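Tube storage: cardboard trays or acrylic racks?
Bench Setup board, page 2 of 4

senthil_acharya wrote:
February 8, 2020

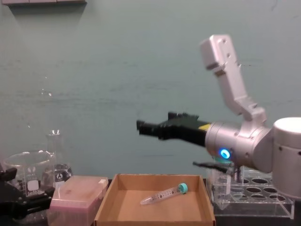

My bench, with the cardboard tray in front and the clear stepped rack at the right.

OK, I am officially in love with shallow cardboard trays! No lid, low walls, plain tan floor, and a conical tube can just lie in there on the diagonal while I sort out labels. I cut 16 of them down from Jivine shipping boxes in January and I still grab one every morning. Anybody else?

koivisto626 wrote:
Love the enthusiasm, but no. Conicals belong upright. If a cap isn't screwed down all the way you've got soggy cardboard and a lost sample. Your rack is right there, use it!

fraser_sutherland wrote:
I'm with Senthil for empties and spares. For anything with liquid in it, koivisto626 wins. What I really want to talk about is that stepped rack, though. I have one in the same style and the back row is so much easier to read when it's raised up (mine has handwritten labels, so it matters). Who makes yours?

senthil_acharya wrote:
No idea, it came with the bench! The clear plastic is great for seeing what's under it, but a clear tube in a clear rack just about vanishes. I put colored dots on the caps now.

dakoter wrote:
Colored dots fall off in the freezer. Paint pen on the cap, let it dry overnight.

koivisto626 wrote:
Paint pen wipes right off with ethanol. Dots are fine if you press them on before the tubes get cold.

fraser_sutherland wrote:
Going to try both on a few spares. Senthil, how tall did you leave the walls on your trays? Mine keep folding in at the corners.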